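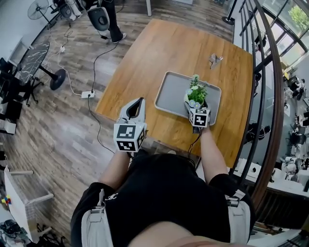
*Plant duty at the wooden table: handheld gripper in the right hand, pot in the left.*

## Gellmont handheld gripper, reviewed for household chores

The Gellmont is a gripper you hold and work yourself. Your wrist movements are recorded through printed marker cubes, and the recordings train an arm to do the same job later. I wanted to know if a machine can take over small chores yet, so I used one to teach a Toft arm to put potted plants on a tray.

**Using it.** The two curved fingers open wide enough for a small pot and the inner pads hold well. It is light for the first hour. After 200 recordings my forearm was sore and I had started to rush, and the rushed ones had to be thrown out. I kept 732 in the end. The Sirnell software that sorts them is slow but crashed only once.

**What the arm learned.** With a plain white pot it does fine. It lifts, moves over and sets down without tipping. Leaves are the trouble. A bushy plant hides the rim, and the arm then closes on stems or stops and waits. Flollby, the older kit I tried in December, had the same problem and was worse at letting go.

**Speed.** One plant takes the arm as long as 5 take me. It also needs the tray in nearly the same spot each time – move it a hand's width and the pot lands on the raised edge.

**Cost.** The kit is $2,000 without the arm. The charger is extra, and the manual skips calibration almost entirely.

For a shop that pots the same plant all day, I would consider it. For a home, no. Watering and wiping up spilled soil are still beyond it, and those are the chores I wanted gone. I'm keeping the gripper and sending the arm back.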